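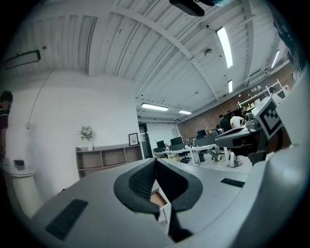

Petro Romaniuk has written the recipe pages for Plodeo, a small maker of stand mixers and grain mills, for six years. He tests in a rented kitchen in Clasow and publishes one recipe every two weeks. We spoke on 5/30/26, mostly about rye bread.

His method starts with weight. "I stopped giving cups for flour," he says. "Rye packs down, and two people will scoop two different amounts. If the recipe says 600 grams, it means 600 grams." Readers complained at first, and a few still do. He kept cups for water and oil, where he finds the error small enough to ignore.

The dough for his standard loaf is mixed on the lowest speed with the paddle, then left for 30 minutes before the salt goes in. He does not use the hook for high-rye doughs. "There isn't much gluten to develop. The hook just pushes the paste up the shaft, and then you are cleaning the shaft."

The most common question in his inbox concerns a gummy center. Romaniuk puts most cases down to slicing too early and the rest to oven temperature. He tells people to buy an oven thermometer before they change anything in the formula. His own oven at home runs almost 30 degrees low at the back.

Liudmyla Marchuk edits the pages and bakes every recipe from the written text only, with no help from the author. "If I have to call him, the sentence is wrong," she says. Her notes on the caraway loaf ran to 3 pages. Most of them dealt with pan size, which the first draft left out.

The two disagree about starters. Marchuk wants a yeast version of each sourdough recipe. Romaniuk agreed to it for the plain loaf and the rolls, but he refuses for the dark loaf - the sour flavor is the point of it, in his view, and vinegar does not replace it. "She has a vinegar version in a drawer," he says. "I have tasted it. It is bread."

Flour comes from the Prokopenko mill, which grinds it medium. A finer grind takes up water faster, so readers using one are told to watch the dough and hold back a spoonful or two of the liquid.

A set of filled doughs is planned for September, starting with a potato and onion bun. The filling is settled. The dough still splits along the seam when proofed too long, and Romaniuk is testing a lower yeast amount with a shorter second rise.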